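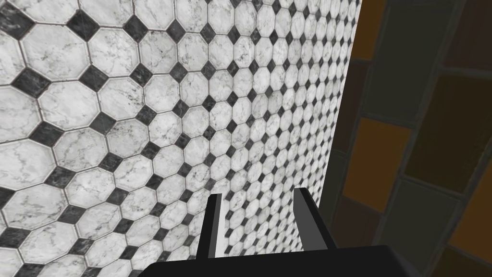

Dreris says Semby update fixes Thai tone marks, but testers want proof

Type foundry Dreris has released a new version of its Semby family, claiming it ends the collisions between Thai tone marks and upper vowels that users have complained about since January. The update adds 114 glyphs, bringing the total to 1070, and rewrites the mark positioning rules in all 6 weights.

The company calls the result "complete Thai support." That is a big phrase for a font whose last release made the same promise in the same words.

Wichai Sombatkul, who sets textbooks in Thai and English, tried a beta and was only partly won over. "The regular weight is fine," he said. "In the black weight, the marks still crowd the tall consonants at small sizes. I would not send it to a printer yet."

Dreris says it checked the fonts against a list of 70 difficult syllables. It has not published the list, and a spokesperson would not say which programs were used for the checks. Fonts that behave well in one layout program can fall apart in another, as users of the foundry's earlier Nesimton family may remember.

Chutima Thaweesak, who designs Thai type for the rival studio Antoniadis, questioned the glyph count. "Many of those may be alternates of marks they already had," she said. "A bigger number looks good on a sales page."

The update is free to current license holders. Line spacing has changed slightly, so existing documents may reflow when the new files are installed. Dreris mentions this near the bottom of its release notes.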